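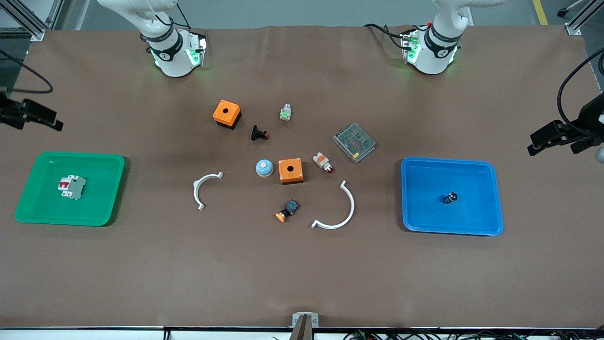 Welington Rezende read our first equipment list and wrote back that it was a shopping list and he had asked for a budget, and would we please come back when we could say what every line was for and what happened if we didn't get it. That stung a little, I will admit, but the second version was so much better for it that we have kept his note in our project folder, and this report follows the order he suggested.

Our project is the sorting station, with two arms over one table, taking mixed electrical parts from the middle and placing them in trays. The arms belong to the department already, so they cost us nothing, and that made us far too relaxed at the start. We thought we had almost everything! We had a fixed camera to choose, trays to buy, parts to collect and cables to tidy, and between us we imagined we would be finished with the ordering in one afternoon.

What we were given

The department allowed us 4000 dollars for the year, with 200 of it held back for shipping and returns. Quotes came from Dernum and Kulton for the larger items, and from Bodell for small parts. Kulton was cheaper on paper, but its quote left out mounting hardware, and once we had added that back in (and it took us an embarrassing number of emails to get the prices) the difference was small enough that we went with Dernum for the faster delivery.

Trays

We chose a green tray and a blue one, both plastic with raised edges. The colors are for the people at least as much as for the software, and it is so much easier to say "that goes in the blue" across a noisy lab. The raised edges were a longer discussion. A low rim is kinder to the gripper fingers, but a small round part can roll away over it, so we asked Bodell to send samples before we paid for the full set, and I would tell any group after us to do the same.

Parts to sort

We wanted a mix of shapes, and this is where our budget grew. A circuit breaker, a power supply unit, orange boxes with a hole in the top, an indicator lamp, push buttons, a small capacitor – none of these is expensive alone, but you need spares of every one. We planned on 2 of each to begin with. McPhee offered a box of used parts at a very good price, and we bought it for practice runs, keeping the new parts for the final tests.

Fingers and cables

Gripper fingers are the line we argued over most. We had put them down as a single purchase, and Welington Rezende moved them to the running costs, along with pads and spare cables. He was right to, I think. The cables going to each gripper need enough slack for the arm to reach the far tray, and we had measured ours with the arms parked, so we had to write a new order before the first one had even arrived.

Delivery

Dernum promised 14 days and we built our calendar on that, with the mounting work first and the first full sort planned for December. The revised budget was handed in on 12/10/2021. We left the camera bracket until last because the final height depended on the table, and we would do that part the same way again.

Still open

The table covering wrinkles and we would like a stiffer one. We have a price from Kulton, and it will have to come out of whatever remains of the shipping money. The spare power supply has not been ordered yet either.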